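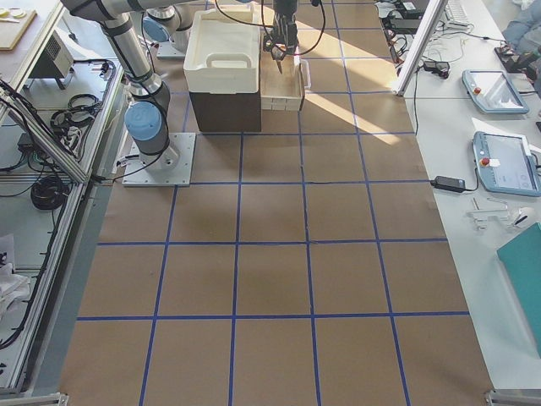

Dye bath notes, 9 June 2021, Husville workshop

Second try with the walnut husks. Two baths, 200 g of dry wool in each, same pot size. The only change is the water: one bath from the tap, one from the rain tank. I kept the husks soaking overnight as in April, but this time I strained them through cloth before the wool went in.

The tap water bath gave the darker colour. The grey tone I complained of in April is still there when the skein is held near the window.

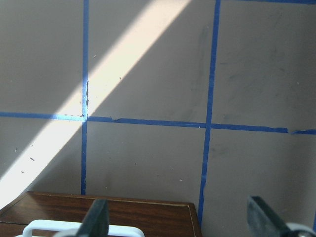 Jui-lin thinks the grey comes from iron in the old pot and that the water has little to do with it. Possible. I did not test the pot alone, so I cannot answer.

Labels for the skeins are written in pencil, the ink ran last time. Lot number of the wool is 2588, please keep it with them.
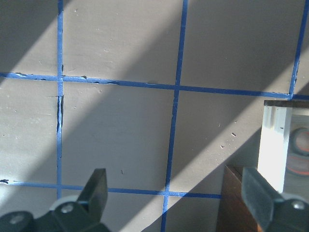

Blue tape on the grid.

Still to do: wash fastness for both, and one small bath in the enamel pot. Alum is nearly finished.
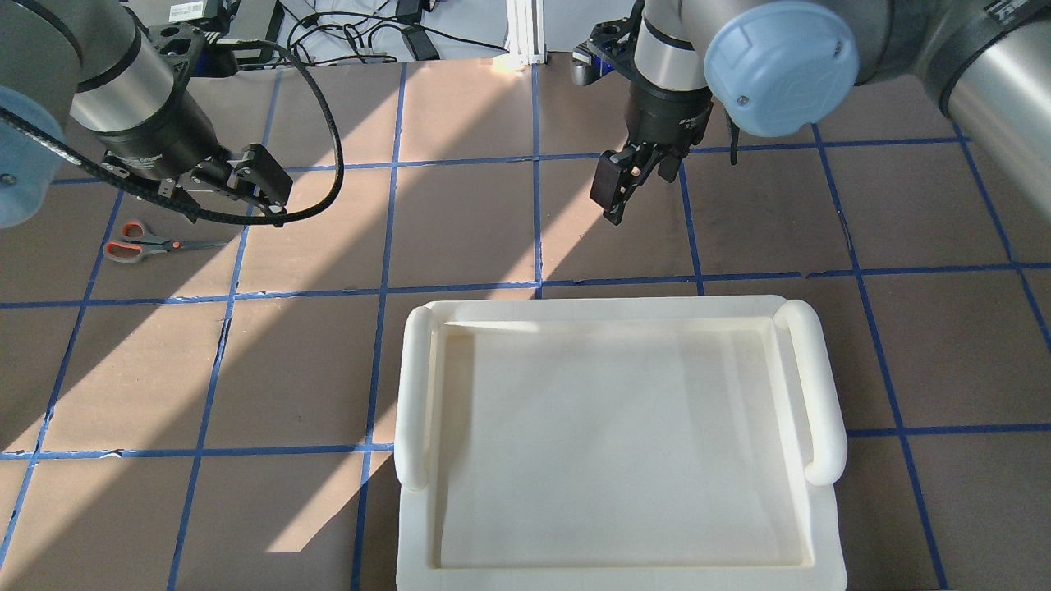
Detlef asked whether we should leave the skeins to rest one week before washing, as the colour may still change. I will wait with the rain water one and wash the other tomorrow.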